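Forum > Manipulation > Teaching by hand and teleop

abdel_aa
30 Mar 2025
Hi all! I've been teaching our two-arm setup to close a laptop by remote control (we call the task Jamska, long story), and I can't decide how much to vary the starting pose. I have 29 demos so far, with the laptop turned a bit differently each time and the lid at different heights. The blue tape helps me keep track of where I've put it.

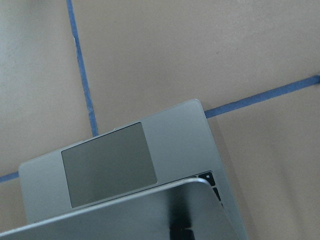
Inès Bouvier: I'd hold the angle steady until you have over 30 good ones, dear, and then start turning it. We mixed everything up from the first day in December and I was sorry for weeks!

gboyer
I'd go the other way. If every demo starts square to the tape, the policy learns the tape. Turn it now, and go slowly near the hinge (my first ones were far too quick).

abdel_aa
Thank you both, this is lovely. Gaspard, do you bring in both arms together, or let one wait? 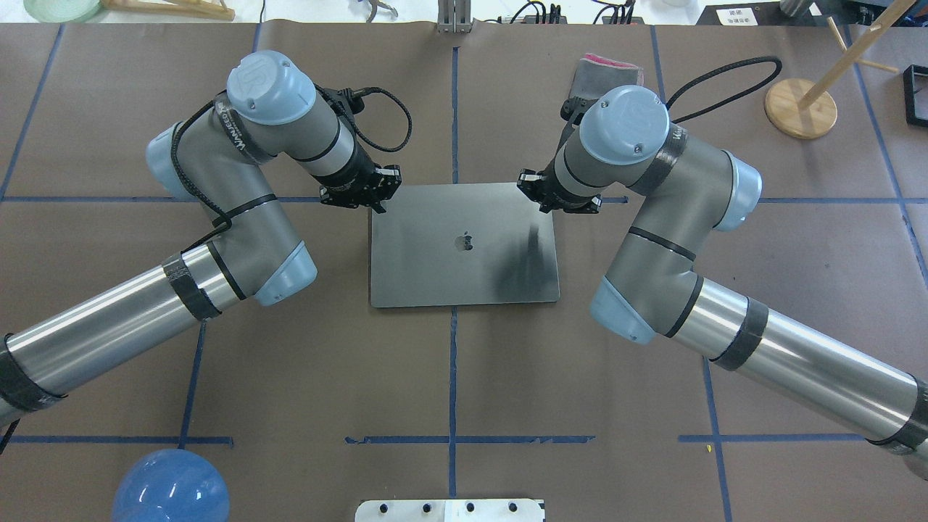
Both grippers by the closed laptop

gboyer
Together, if your hands can manage it. Mine took 9 tries, and plenty of coffee.

Inès Bouvier
One at a time for me, and I'm not budging on that one :)

2 shares | 9 comments
Forums New posts Members Search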